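Filed under: Grants / Winter Warmth / Reports

Progress report to the Agbayani Fund, 17 April 2018
Prepared by Leonora Estrella, Trelton Clothing and Bedding Bank

The grant has now run for six months. Spending is in line with the budget.
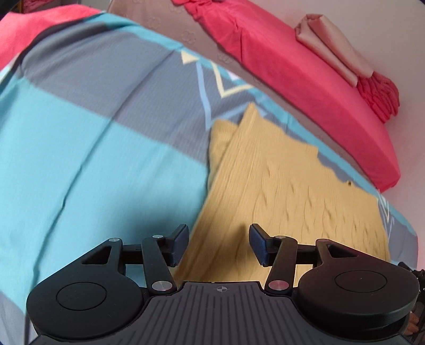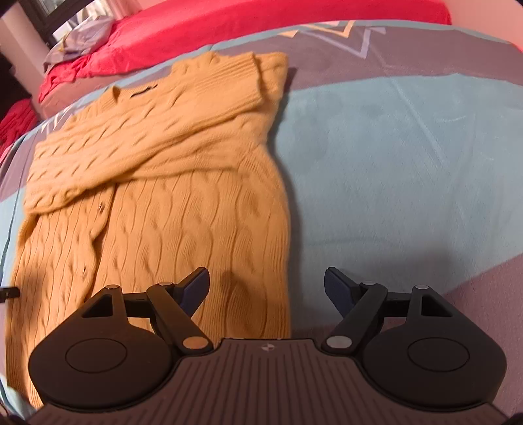
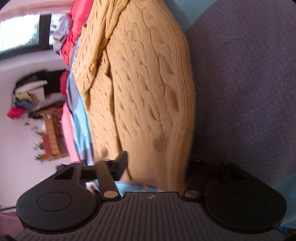
We served 88 households in this period, against a target of 60. Most were referred by the school in Tosia or the clinic on Clidatley Road. Demand for children's coats was higher than planned, and we moved money from the van line to cover it. Mark Anthony Dalisay approved the change by email.

The second dryer is still out of service. The part is on order. Until it comes, we send heavy items to the laundromat, at a cost of around $18 a week.

Evening opening started late because the lease on the side room was not signed until February. It now runs twice a week.

We ask to carry the unspent van money into the next period. Receipts are attached.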